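Home Getting Started Packing Guides Care Contact

Section 5. Filling and carrying your Arancibia paper bag

Do have a read through the whole section before you begin, even if you've packed a great many bags in your time. It won't take long, and the order of the steps does make a difference once the heavier things come out of the cupboard!

1. Clear a flat surface and wipe away any crumbs or grit. Small bits love to stick to the base of a paper bag and scratch whatever you stand it on next.

2. Open the bag by sliding a hand inside and pushing gently down into the corners. Please don't shake it open by the handles, tempting as that is.

3. Stand it upright and fold the top edges outward a little, so that the mouth stays wide while you work.
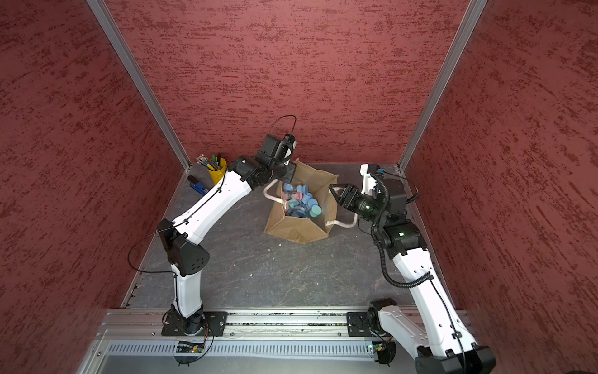 4 min read

With the top splayed like this, brown paper on all sides and the white rope handles out of the way, you'll find it much easier to lower things in. The opening needn't be a tidy square, and it will come back into shape when you draw the handles together.

4. Put flat, heavy items in first (books, tins, a boxed candle from the Fustia range) and keep them towards the middle.

5. Fill the gaps with tissue or a folded tea towel, then add lighter things on top. Stop a good hand's width below the rim.

6. Bring both handles up together, check that neither is twisted, and lift slowly with your other hand under the base.

Note: Bags from the August batch have slightly stiffer paper, and the folds may need a second press. Valentina Villalba in our packing room likes to run a thumb along each crease, and I've taken to doing the same at home.

Caution: Do not carry more than 5 kg. Do not stand a filled bag on a damp floor, and never hang one by a single handle.

Caution: Keep empty bags away from cookers, heaters and open flames.

To store, press the sides inward along the creases, fold the base up flat and lay the handles inside. For replacement bags, ask for part 3662.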